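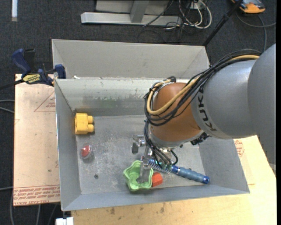 What happens to the people at a packing bench when a picking cell is put next to it?

They stop reaching into the bin all day, and they start to look after the work more than the single piece. In most companies we know, the same people stay at the same benches, but the day is divided in another way.

Loltura Picking Cell for mixed small goods

The Loltura cell is made for returns, spare parts and gift sets, where every piece in the bin has a different shape. It is built around a KUKA arm with a finger gripper, and it takes from an open metal bin. Soft plastic, hard blocks and brushes with handles can lie in one bin together. You do not need to sort them before.

What changes for the staff

Before the cell, a picker at Kestis bent over a bin for a full shift. Now one person watches the cell and works at the checking table beside it. When the gripper does not find a good hold, a lamp turns on and the person decides: take the piece by hand, turn it, or leave it for the next round.

"My shoulders are better, this I can say after one winter," says Halina Kurek, shift leader at Kestis. "But the first month was not easy. I had to learn to wait. You see the piece, you want to take it, and you must let the arm do it."

We advise every customer to plan for this month. Output is often lower in these weeks — please tell this to your team before the start, not after.

Training

Each operator gets 4 half days of training, at your site and in small groups. No programming is needed. The operator learns to start and stop the cell, to change the bin, to clear a blocked piece and to write a short note for the next shift. Dariusz Pawłowska leads the training and he also comes back for one visit in November, when most customers have their high season.

Bins and surface

The standard bin has one dividing wall. The large side is for goods, the narrow side can be used for rejected pieces. Scratches on the bin floor are normal in daily use and do not disturb the picking. Please wipe the bin at the end of the shift with a dry cloth.

Main data

Pieces stored in the item list: up to 100
Operators trained per site: up to 7
Noise at the checking table: under 80 dB
Bin change: by hand, one person

Options

Simanjuntak checking table, adjustable in height, with lamp
Kekano note screen for shift handover, can be mounted left or right
Second bin, same size, for faster change

Delivery and price

The price depends on the floor plan and on the safety fence you already have. Send us a drawing of the work area and a list of your typical goods, and we answer with an offer. A visit to a running cell is possible in the morning, before 11.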